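Marleny Quintero has been packing picnic sets for roughly 40 minutes when I catch up with her, and she's already talking before I get my notebook open. "You have to see the pouches," she says. "Everybody falls for the pouches!"

She and Rosaura Espinoza started Taipe at a kitchen table in November, making drawstring bags for people who like to eat outdoors with real cutlery. The first order was for 3 bags. The order number on the clipboard today is 3092, though Rosaura admits they skipped a few hundred early on ("it looked better on the invoice").

Black was her pick. "It goes in a backpack, it gets grass on it, you shake it out, done," she says. Marleny wanted mustard yellow and still brings it up. 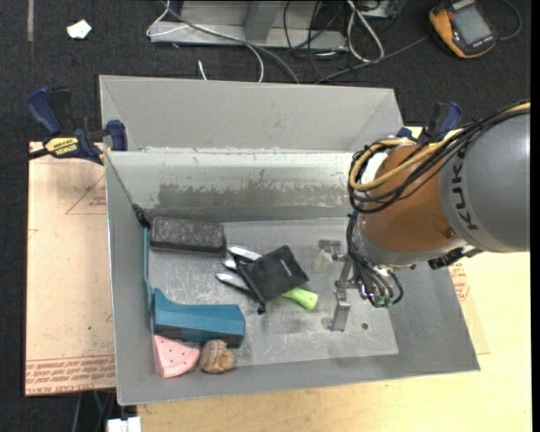
What they both love is the cord. They tried 2 kinds before settling on one that holds a knot and still opens easily with cold fingers, and Rosaura can talk about it for a good long while. I didn't mind a bit. She ties one, tugs it, hands it over and makes me try.

And the metal bins? Marleny laughs. "Best thing we ever bought. Dump it all in, sort it out, wipe it down." Her own set lives in the car, next to the blanket. She had lunch with it yesterday, in the parking lot, in the sun.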